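New guide on kitchen robots asks for simple written rules
May 4, 2020
By the Brisitwood news desk

A working group led by Stodico has put out a guide to good practice for robots that handle things in kitchens. It covers home and small office use, and most of it deals with tests made in simulation before a real arm is switched on.

The first part is about the kitchen itself. Appliances must be listed with their knobs, doors and anything kept on top, such as a basket on a microwave. 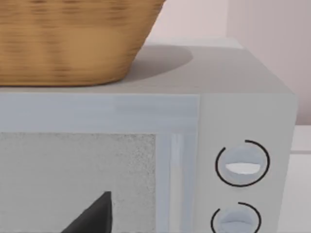

What the guide asks for

Each test plan should name the task, the start position of the arm and the conditions for stopping. The group looked at 664 test reports and found that 207 of them did not give a stopping condition. Views from the gripper should be saved together with views from above, also when they show mostly wall and counter.
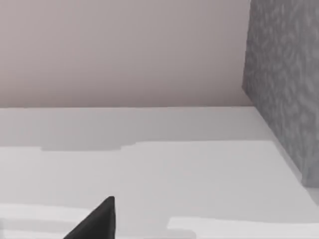 2 min read

A task should be repeated around 2,000 times in simulation before it moves to a real kitchen. Kidow, a small company which makes test software, asked for a lower number, but the group kept it. Any change to the gripper means that the count starts again.

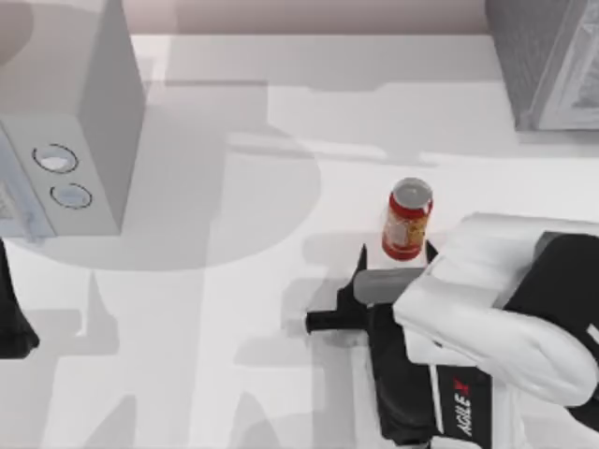 Rules for grasping take up the longest chapter. The guide wants one named object for each trial, and it wants the free space on both sides of that object written down. With a soda can standing between two gripper fingers, the plan must say how close each finger may come before closing. Arms that share one counter need a common stop signal.

The guide is not binding. Falcão will use it in its own laboratory first, and comments are open until December.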